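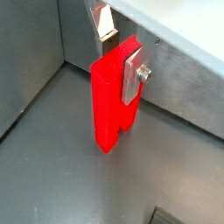

Red 3D-printed part on a brushed metal block.

Prulov Council Complaints: data card

Contents
Prulov holds 2193 records of code-of-conduct complaints against members of the Guvisia town council and the Margaritis district board. Each row is one complaint. Source documents are public meeting minutes and ethics reports. Version 2 was frozen on 16th January.

Fields
case_id: text, unique
body: guvisia or margaritis
filed: date received by the clerk
topic: gifts, conflict of interest, social media, conduct in meetings, other
finding: upheld, dismissed, withdrawn, open
penalty: free text, empty if none
vote: yes and no counts when the full body voted on the report

Known gaps
363 rows have no filing date. The clerk's index for those years lists only the date of the report. 279 rows are marked open; some were probably closed without a public notice. Topic was coded by hand by Cremilda Siqueira and checked by Neusa Assunção. Where they disagreed, the row is set to other.

Privacy
Names of people who filed complaints are removed. Names of elected members are kept as printed in the minutes.

Loading
Files are UTF-8 CSV with a header row. The Nodavico import script reads them without changes. Do not sort before joining on case_id in version 1; it has duplicate keys.

Next update: April.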